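Okay friends, it's Friday night, the dishes are done, and I finally get to tell you about the box of stereo cards I brought home from the Wanell estate sale. Get comfortable, this will run to a few posts.

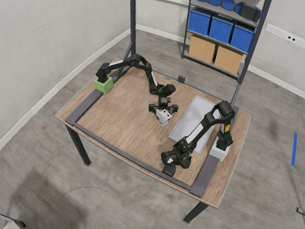 Piyumi Patwary
Collector of old stereo views, part-time archive cataloger

So the box holds 414 cards, mostly New England railroad depots and river bridges, and a good many have penciled notes on the back in the same slanting hand. I've been calling the writer "the depot man," though for all I know she was somebody's aunt!

The card that has kept me up is a wooden covered bridge with a mill behind it. The printed mount just says "View on the River." Thanks so much, publisher. The pencil says "before the flood, looking up from Grerard's landing," and that's a whole lot more to go on.

I sent a scan to Duarte Macedo, who knows more about bridge trusses than anyone I've ever met, and he wrote back two pages (bless him). He thinks the boarding on the side was replaced at least once, going by how pale it looks in the middle section.
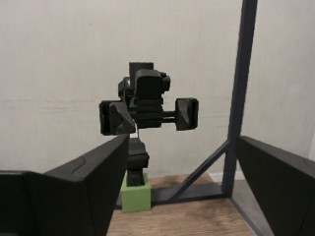
Gripper fingers in front, second arm beyond.

Now, the date. The mount is the orange-yellow kind with square corners, and that usually puts me in the late 1860s or early 1870s. Usually! Publishers used up old stock whenever they felt like it, so I never lean on a mount by itself.

There's also a negative number scratched in the lower corner, 1,748, and it's backwards on the print. I held it up to the bathroom mirror like a kid with a secret code and was so pleased with myself.

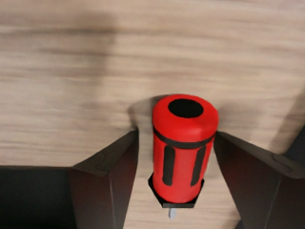

Lovisa Åberg has a partial checklist from the same publisher that goes up to some 500 titles and then just stops, so my number is way past the end of it. If any of you have the later pages tucked in a drawer, please, please write to me.

One thing I'd love another pair of eyes on: the left and right halves don't quite agree. There's a man on the landing in the left view and only a smear in the right. My guess is a single-lens camera shifted over between exposures, and he wandered off in the meantime.
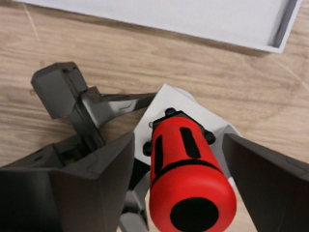 I also have a second copy of the same view, much more faded, with no pencil on it at all. The trimming is different and shows a bit more riverbank, including the corner of a sign that might start with a W. I've looked at it so long that I no longer trust my own reading.

Scans of both go up tomorrow morning after coffee, backs included. Goodnight, all, and do check your river views for that slanting pencil!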